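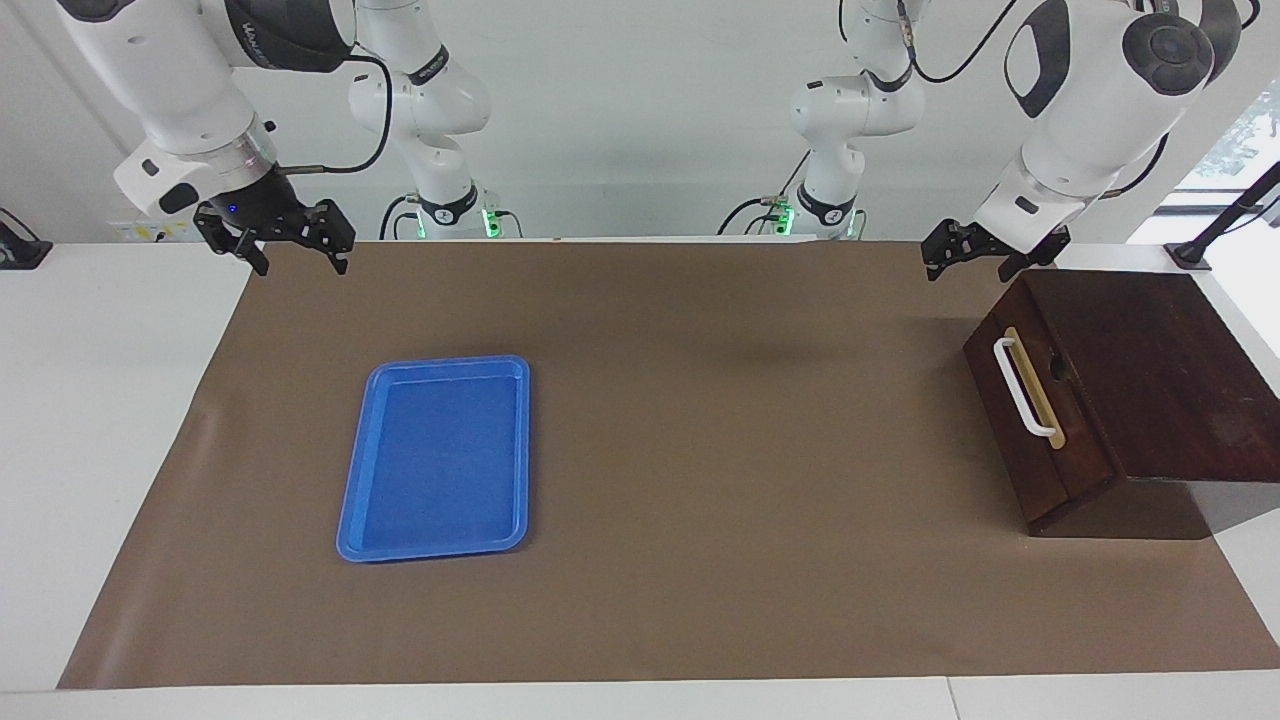
Curwood Ploris phono stage

For moving magnet and moving coil cartridges. Built to order in Prongate.

In stock: black. Silver to order, please ask.

Overview
Specification
Setting up
Delivery and returns

The Ploris is the phono stage we would have liked to own when we were all getting back into records, and it has been on our price list in one form or another for longer than any of the other boxes we make. It takes the very small signal that comes off your cartridge, puts the bass back and the treble down again in the way the record was cut to expect, and hands the result to any line input on your amplifier. If your amplifier has a socket marked Aux, CD, Tape or Line, you can use a Ploris with it. If it has one marked Phono, you can still use a Ploris, but please don't plug it into that socket! You would be correcting the sound twice over, and it will come out boomy and very loud and you'll think we have sold you something broken. We get that telephone call most months and we never mind it.

The circuit was drawn up by Kedir Jemal, who had spent a good part of his working life on mixing desks before he came to us, and who likes things to be quiet. By quiet he means that with the arm up and the volume where you'd normally have it, you ought to be able to put your ear fairly near the speaker and wonder whether the thing is switched on. How close you'll get to that at home depends on your cartridge, your deck's wiring and what else is plugged in nearby, so we won't promise you silence. We do think you'll be pleased, though, especially if you are coming from the phono input built into an older receiver.

What it sounds like

We're always a bit shy of this part, as we are the people selling it. Hagos Asfaw, who listens to every unit before it's boxed, uses the same handful of records for all of them – a string quartet, a rather worn dub twelve-inch, and a live recording of a woman singing with only a piano behind her, with a cough from the audience just before the second verse. He says a good Ploris leaves the piano sounding like one instrument from the bottom of the keyboard to the top, and doesn't make the cough more interesting than the singing. That seems to us a fair description of what we were after. It isn't a rich or rosy sound. People who want a warmer balance often end up with our valve model, the Demissie, which costs a good deal more and gets hot enough to keep a cat happy, and we'd be glad to play you both.

Surface noise deserves a word of its own, as so many of you ask. A phono stage can't clean a record. What it can do is recover quickly from a loud click, so that the click is over when it's over and doesn't smear itself across the next bit of music. A lot of Kedir's time went into the first gain stage for this very purpose, with plenty of headroom above the loudest thing a cartridge is likely to send it. Old pressings do seem to benefit, and we've had several kind letters from people who had given up on a favourite record and then found they could live with it again.

Inputs and settings

There are three inputs on the back, which is unusual in a box of this size, and it came about when customers with two decks, or one deck and two arms, kept asking us for a switch box. The first is for moving magnet cartridges, the second for moving coil, and the last can be set to either with the slide switch next to it. You choose between them with the knob on the front. The output mutes for a moment as you turn it, so there is no thump, but we'd still turn the volume down first, and we do so ourselves.

Moving magnet capacitance is set to 100 pF as supplied. Most decks with ordinary leads will be happy with that. If your leads are especially long or your cartridge maker asks for more, there's a pair of little switches underneath that will add to it, and the leaflet has a table showing which way up they go. Both channels need to be set the same. It sounds obvious written down, but if one side ever seems a shade brighter than the other, look there before you look anywhere else.

Moving coil loading is 100 ohms as supplied, and again that suits the greater number of cartridges. For the others we include a small bag of loading plugs, which go into the spare pair of sockets beside the moving coil input. Try them by ear. You won't harm anything by getting it wrong, and the difference between one plug and the next is usually gentle. Ayantu Habte, who looks after orders and repairs, can make up a pair to any value you like if you tell her the cartridge, and she only charges for the parts and the stamp.

The case and the power supply

The case is folded steel with an aluminium front, painted by a firm across the road from us. The lid is held with ordinary crosshead screws and there is no sticker over them. You are welcome to look inside once the mains is off at the wall.

The power supply lives in its own box on a lead, and should be kept away from the Ploris itself and further still from the turntable. On the floor behind the rack is a good place. Please don't stack the two boxes together, however neat it looks, as the transformer will put a hum into the moving coil input that no amount of fiddling with earth wires will cure. The lead is long enough to reach down from a normal shelf. If your shelf isn't normal, ask for the longer lead when ordering and we'll fit it at no extra charge.

There's no switch on the mains side. The Ploris uses very little power and is meant to be left on, though plenty of owners turn theirs off at the wall overnight and it doesn't come to any harm. Give it half an hour or so from cold before you make your mind up about anything.

Setting up

Turn your amplifier off. Connect the deck's signal leads to whichever input you need, red to the right, and the earth wire to the screw terminal in the middle. Connect the output to a line input on the amplifier. Plug in the power supply, wait for the front light to go from amber to green, and then turn the amplifier on with the volume down.

If you have a hum, first try the deck without its earth wire. Some decks are earthed through their mains plug and connecting both makes a loop. If that makes it worse, put the wire back and try moving the Ploris along the shelf away from the amplifier, a hand's width at a time. If the hum is in one channel only it's almost certainly a lead or a headshell tag, and a gentle wiggle will generally tell you which. Still stuck? Ring us, with the system on and within reach if you can. Afshin Pakzad has an uncanny ear for a hum down the telephone and will often know what it is before you've finished describing it.

Specification

Inputs: 3 pairs phono sockets (moving magnet, moving coil, switchable)
Output: one pair phono sockets, fixed level
Moving magnet capacitance: 100 pF as supplied, adjustable underneath
Moving coil loading: 100 ohms as supplied, adjustable by plugs
Equalisation: RIAA
Rumble filter: switchable, on rear panel
Earth terminal: screw type, takes bare wire or spade
Power supply: separate, with captive lead
Finish: black or silver
In the box: Ploris, power supply, mains lead, loading plugs, leaflet

Guarantee and repairs

The Ploris is guaranteed for three years, parts and labour, and the guarantee goes with the unit if you sell it on. Just tell us the serial number and the new owner's name. After that we charge for the parts and a modest bench fee, and we still keep everything needed to mend the earliest ones. Fasil Gashaw, who started Curwood and still does most of the metalwork, has his own first unit in use at home with the knob on slightly crooked, and won't let anyone straighten it.

Owners of the earlier version with only a single input sometimes ask whether theirs can be brought up to date. The circuit board can be changed for the current one but the back panel can't, so you would have the better sound without the extra sockets. Some people are very happy with that. Send us a note with the serial number and we'll quote.

Delivery and returns

Black units normally leave us within the week. Silver takes longer, as the fronts go off in batches, and Ayantu will give you an honest date when you order. We send everything by insured courier in a double carton, and it's worth keeping the cartons if you have a loft to put them in.

If you don't get on with your Ploris, let us know within a month and send it back in clean condition for a refund of what you paid for it. We ask you to cover the return carriage. All we'd say is to have a word with us first, as it may only want a different plug in the back.

Hearing one

We keep a Ploris and a Demissie running in the front room at Prongate, and you may bring your own records, and your own deck too if you can carry it up the stairs. Please book by telephone. Tuesday is usually the quietest day and the best one for a long listen. Parking is in the yard behind, through the green gates, and the bell is on the left.

Related items

Demissie valve phono stage
Longer power lead for Ploris
Loading plugs, made to order
Curwood signal leads, pair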